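The Case for the Yellow Bin

A policy on repair has to begin somewhere, and it usually begins with grand matters: the price of copper, the length of guarantees, the tonnage of small appliances thrown away each year. The view put forward in this essay is that it should begin on the table top. How parts are laid out before assembly has more bearing on whether a thing gets mended than most of what is written into strategies, and it receives almost no attention from those who write them.

The Mangundap Repair and Reuse Trust has run a small parts bench for seven years. In that period it has taken in fans, pumps, extractor units and a great many devices whose owners could no longer name them. The Trust has published two statements of principle, both of which concern access to spare parts. Neither says a word about bins. I sat on the panel which drafted the second of them, and I regard the omission as a failure on our part.

Our members' bench at Wunanness used to be furnished with drawers. The drawers were labelled, the labels were accurate, and the system was admired by visitors. It was also slow. A drawer has to be opened before its contents can be judged, and a person working through a run of similar units will open the same drawer many times in a morning. In practice people stopped closing them. Parts were then lifted out in handfuls and set down wherever there was room, and the labels ceased to describe anything that was going on.

Last year we examined 376 jobs that had been returned to the bench as incomplete. Of these, 257 had a part missing which was later found on the premises. It had not been lost in any serious sense. It had been put beside something else, or under it, and the job had been closed up without it. The remaining cases had a range of causes, and I make no claim that better storage would have cured them.

The remedy we now recommend is plain. Each kind of part should have a shallow open container of its own. The containers should stand in fixed positions to either side of the worker, and the middle of the table should be kept for a single tray in which the current set is brought together. The tray should hold what belongs to one unit and nothing besides. When it is complete it leaves the table, and an empty one takes its place. The approach will be familiar to anyone who has worked in a hospital dispensary or a well-run kitchen, and we claim no credit for inventing it.

Three objections have been put to us. The first is that open bins gather dust. They do, and they should be emptied and wiped at the close of work. The second is that a bin encourages people to tip parts in without regard to their leads and connectors. There is some justice in this. Small motors supplied with short wires will catch on one another if they are heaped, and a tangle pulled apart in haste may mean a broken joint. The answer is to put fewer in at a time. Four motors lying apart in a bin are of more use than forty in a knot. Circuit boards deserve the same restraint, and the Trust's guidance should say plainly that boards are to be laid down singly wherever space allows.

The third objection is one of cost, and it is the one heard most often from our funders. A grant of 1000 pounds will furnish a bench with bins, trays and a pale, wipeable surface, and will leave money over. The colour of the surface is worth more thought than it is generally given. A thin black lead shows up at once against white and disappears on a dark worktop. The bins, for their part, should be of a colour unlike both the table and the parts. Marama Paewai, who reviewed our draft guidance, argued for yellow throughout, and I have come round to her view. Grey bins look more dignified in a catalogue and are harder to use.

There remains the question of whether such matters belong in a formal statement at all. Some colleagues hold that a public body should confine itself to principles and leave the furniture to those who use it. I respect the instinct, but I do not share it. A right to spare parts is of limited value to a workshop that cannot keep track of the parts it has. The Trust should adopt a short schedule on bench layout when the current statement is revised in December, and should ask member workshops to report on its use in the ordinary way.

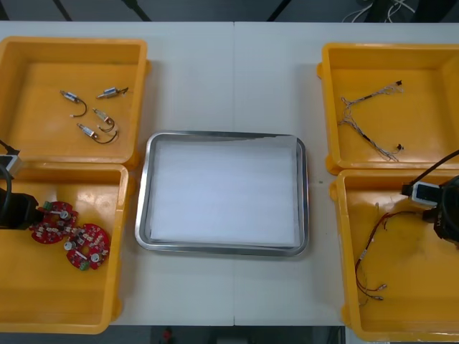
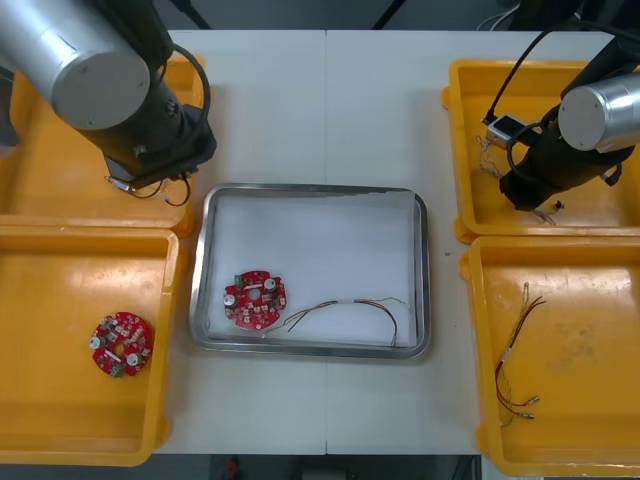
Rasha Sabbagh
Convenor, Bench Practice Panel, Mangundap Repair and Reuse Trust

The panel welcomes written comments from member workshops on the proposed schedule. Comments should state the kind of work carried out, the size of the table and the containers now in use. Those received before the December revision will be placed before the full Trust.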